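Fukow Linusen 4 two-channel audio interface: review for vocal tracking

The Linusen 4 is the fourth revision of Fukow's desktop recording interface, aimed at singers and rappers who record verses at home and send the stems to whoever is producing the track. It sells for $324, up from $300 for the previous revision. I used it from February on a run of guest verses and hooks, mostly for a hip-hop single by the duo Hsueh, where no two contributors were ever in the same room.

The layout has changed little. Two combo inputs on the front, each with its own gain control and pad. Headphone output on the right with a separate level knob. Balanced line outputs, MIDI in and out and a USB-C port on the back. Phantom power is switched for both inputs together, so pairing a condenser with a passive ribbon needs some care. The old metal toggle for direct monitoring has been replaced by a soft-touch button, and I preferred the toggle. It could be found by feel with the lights down.

Preamps

The preamps are clean and a little dry in character. With a dynamic broadcast microphone at speaking distance I had the gain at three-quarters for a quiet singer and could hear no hiss that mattered once the beat was underneath. A loud rapper close on a large-diaphragm condenser needed the pad. Without it, the first few plosives in every take lit the red LED, and clipping at the input is not pleasant on this unit. It arrives all at once. Leave more headroom than you think you need and make up the level later.

There is a high-pass filter at a fixed frequency. It removes desk rumble and traffic well enough, but it also takes some chest out of a baritone. I left it off and filtered in the session.

Latency and drivers

Direct monitoring is analogue and has no audible delay. Monitoring through software is a different matter. At the smallest buffer my laptop would hold, doubled ad-libs still felt slightly behind, and one singer asked for the processed signal to be turned off. The Fukow driver installed without incident on both machines I tried. On the older one it lost the sample rate after waking from sleep and had to be reselected. A firmware update is available and did not fix this.

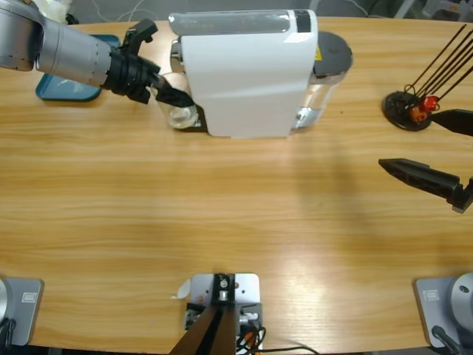 White coffee machine and blue tray on the wooden table.

Bundled software

The licence card covers Flidetti, a vocal chain plug-in with a compressor, de-esser, pitch correction and a short plate reverb. The installer is 272 MB, and activation requires an account. The compressor is usable. The pitch correction is fine on slow melodic hooks and produces artefacts on fast triplets, even with the retune speed backed off. There is no formant control. Anyone who already owns a dedicated tuner will keep using it.

The de-esser is the best part of the package – two bands, sensible defaults, and a listen button that solos what is being removed. I have kept it on my vocal template.

Headphone output

Adequate with closed-back headphones of ordinary impedance. With a high-impedance pair I ran out of level before the performer was satisfied, and a beat with a heavy low end made the shortage more obvious. If you track two people at once you will want a separate headphone amplifier anyway, as there is only the one socket.

Build

Folded steel case, plastic front, rubber feet. The gain knobs have a firm, even travel. The combo jacks grip tightly enough that pulling a lead out moves the whole unit across the desk – it weighs very little. The supplied USB cable is short, and I replaced it on the first day.

Against the previous revision

Owners of the earlier model have little reason to change. The converters sound the same to me in a blind comparison of the same verse, and the extra $24 is for the USB-C port, the button and the Flidetti licence. If you are buying your first interface for vocals, the Linusen 4 is competent and quiet, with a weak headphone stage. Look for the older one second-hand before paying full price.

Tested with firmware as shipped, then with the update. Unit bought at retail.

Contact | Copyright, all rights reserved | Back to top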